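Home | News | Workshops | Newsletter | Contact

Drovdale Newsletter
6 March 2019

Who clears out the fridge?

Members who came to the November open evening at Bellitley asked the same thing in several ways: when will a machine do the jobs at home that we would all like to hand over? Washing up came first on most people's lists. Sorting out the fridge was not far behind, and that is the job we want to look at this month.

It sounds easy. You open the door, see what has gone past its best, take it out and leave the rest. Most of us do it while talking to someone else. For a machine it is several jobs in a row, and each one has to go right before the next can start.
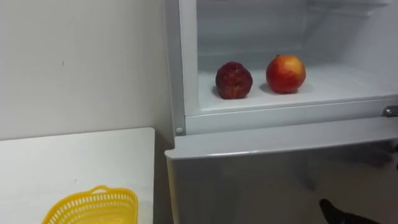

The first job is looking. Fruit of the same kind can be many colours, and an old apple may still be a good red. A machine that goes by colour alone will make mistakes. It has to take in shape and skin as well — wrinkles, lumps, dull patches — and it has to do so in whatever light the kitchen offers. White walls and white shelves throw pale shadows, and a shadow can look like a bruise.

The second job is reaching. A fridge is a box with one open side and a lip along the front. An arm that works well over an open bench has far less room to turn once it is inside a box. Then comes the grip. Firm enough for a sound apple can be too firm for a soft one, and a squashed plum on the shelf makes more work than it saves.

The Horano group, who meet at Bellitley, have been trying jobs of this kind with Kazemi arms over the winter. Their notes say a single pick from a shelf took 25 seconds on average, and that 4 tries in 20 ended with the fruit back where it started. A person would be done in two or three seconds. The group's view is that speed will come, and that the harder part is a full shelf, with jars in front and a bag of salad on top of everything.

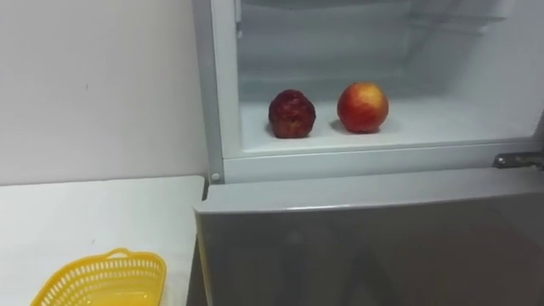

So can you buy a machine that will do this at home yet?

Not one we would suggest spending money on. Robot vacuum cleaners and mowers do one job on one flat surface, and they do it well enough. Fridge work is still at the trial stage, and we would expect it to turn up in shop stockrooms before it reaches kitchens.

The Horano group's next session starts at 11 and is open to all members. Please use the side entrance at Bellitley, as the front doors are being painted.

Filed under: Robots at Home, Members' News
3 comments | 11 shares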